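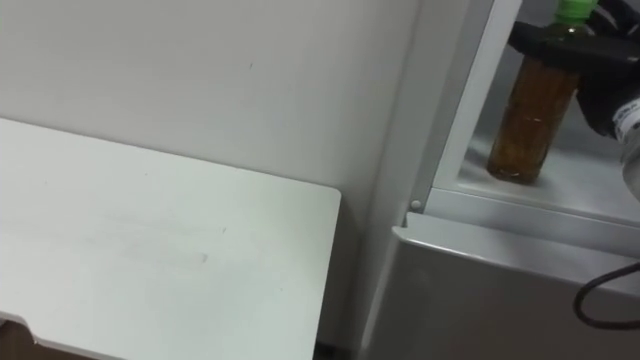 I finally signed up for the Jaketex sewing class! I've been saying I would since May, and my sister was so sick of hearing me talk about it that she sent me the link with no message, just the link. So I'm in. First session was last night and I have opinions.

First of all, I can't thread a needle. I thought I could. Our teacher, Rekha Shenoy, watched me lick the end of the thread for the fourth time and quietly handed me one of those little wire threader things, and wow, where has that been all my life?

We started with a plain tote bag (cotton, straight seams, nothing scary). I bought my fabric from Torres because they had a sale on, and I came home with 2 yards for the bag and another 4 of this mustard print that I have no plan for whatsoever. It's so pretty though. It might be curtains one day, or a very loud skirt.
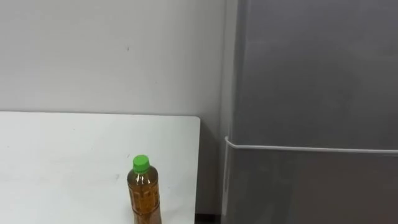
Then there's the machine question. I'm using my aunt's old Lamel for now, and it sews fine as long as you don't ask it to go backward. A couple of people in class swear by the Trudamitz, but those start at 600 dollars and I've made exactly one half of a bag. I told myself 100 dollars is my limit for anything secondhand, and if I don't find one by the end of the course I'll keep going with the Lamel and just tie my knots by hand like it's 1910.

Next time we're doing the handles, and Rekha wants everyone to bring pins, an iron-safe cloth and a seam ripper. I've already worn the shine off my seam ripper, so I feel very prepared! If any of you have a good beginner pattern for pillow covers, leave it in the comments, please. Zippers are still off the table for me.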